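Why I Stopped Raking (Mostly)

So the town finally picked up the last of the paper leaf bags from our street on Monday, and for the first time since we moved to Prullholm I had exactly 3 of them out at the curb. Last year it was 20. My back remembers every single one.

I grew up in a house where leaves were the enemy. You got up on a Saturday, you raked until your hands blistered, you stuffed everything into bags, and then the wind came and you did it again. I carried that into my own yard without ever asking why. Then this spring I was pulling up the sad crunchy patch behind the garage and the only decent soil I found was in the one corner I'd been too lazy to clean up -- under the old cherry, where a big wet pile had sat all winter. It was black and crumbly and full of worms! The rest of the yard was basically a parking lot with grass on it.

That was the moment I decided to try leaf mold, and I've turned into kind of a bore about it since.

It's very low effort, so let me tell you how I do it. I have a wire bin from Ukier (the cheap round one, not the fancy one with the door, although I do look at the fancy one a lot). I run the mower over the leaves first, dump them in, soak them with the hose and then pretty much forget about them. A whole leaf takes forever. A chopped one takes maybe a year, or less if you remember to water the pile in August, and I did not.

Red leaves on white plates
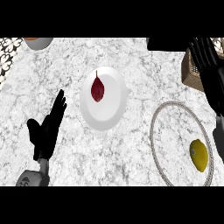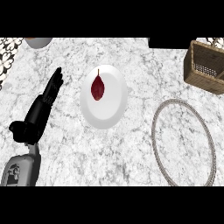

What you put in the bin matters more than I expected. My first pile was nearly all oak, and oak leaves are tough as shoe leather, so that thing just sat there looking at me. Thin leaves go much faster. A small pointed one like that dark red leaf is the size I'm happy to toss in whole, no mowing, and I only snap off the stems if I'm sitting on the step with a coffee and need something to do with my hands. Big floppy maple leaves are the ones that mat together into a soggy pancake, and those I always chop.

I also bought a bag of the Loltalen compost starter, which cost more than I want to admit. I put it on half the pile and couldn't tell the halves apart by September. Save your money and throw in a shovel of old soil instead.

The Kaneko rake, on the other hand, I would buy again tomorrow. Mine has a bent tine from the time I backed over it with the car and it still works fine. I use it for the paths and the front walk, where wet leaves are slippery and the mail carrier has to get through. Everything under the shrubs stays where it falls. My neighbors across the street probably have opinions about this, but they haven't said anything yet, and their hydrangeas looked pretty thirsty in July while mine were fine, so there.

Next job is a second bin, over by the fence, if I can get the old fence posts out of the way before the ground freezes. I've been saying that since June.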